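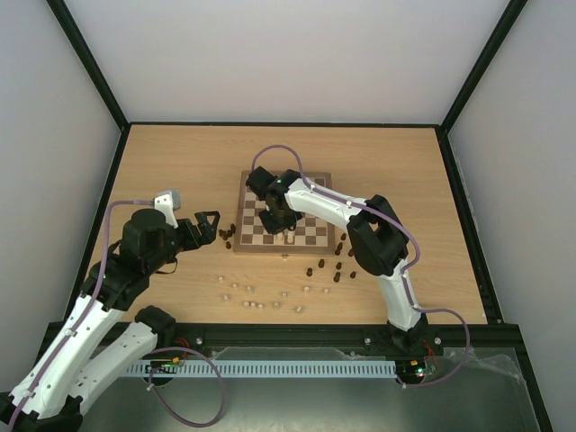 4.2 Equipment planning and cost model

The budget for a two-arm tabletop cell was divided into four lines: arms and end effectors, enclosure and work surface, cabling and electronics, and task objects. Quotes were requested from Zovholm and Odby for the first line and from Curdale for the second. Task objects were bought from retail stock and charged to consumables. Labor for assembly was recorded separately by the second author (Dhillon) and does not enter the purchase totals.

Arms dominate the first-year cost, but they do not dominate the variance between cells. In the purchase records of the Hettiarachchi laboratory, which cover 121 orders, the largest gap between planned and actual spending was in cabling. Cable length had been estimated from the reach of each arm, with no allowance for the slack needed at the elbow and wrist. Replacement runs were then ordered singly and at a higher unit price. We therefore budget cable by routed path, with a spare for each arm, and treat clips and connectors as part of the same line.

Figure 2 shows a cell with both arms over the work surface and a chessboard between them. The purple cable follows the links of each arm, and on the right arm it bends around the outer side of the elbow. Electronics are placed below the front beam, on the side away from the tabletop. This layout leaves the wood surface free for the board and pieces, at the cost of longer runs from the foot of the arm.

Chess was selected as the planning task for its low object cost and its demand for small, repeated grasps. A complete set with board was entered at $56. Loss of pieces is expected, and one replacement set per cell per year is included. Gripper fingers are assigned to consumables for the same reason; wrist modules are assigned to capital equipment and depreciated with the arm.

The enclosure line, including the beams, wall panels and tabletop, came to $1,817 per cell in the October quote. Poojary's earlier plan combined this line with the arms, which hid the saving available when several enclosures are ordered together. Keeping the lines separate also allows an enclosure to be retained when the arms are replaced. Lead times are treated in Section 4.3.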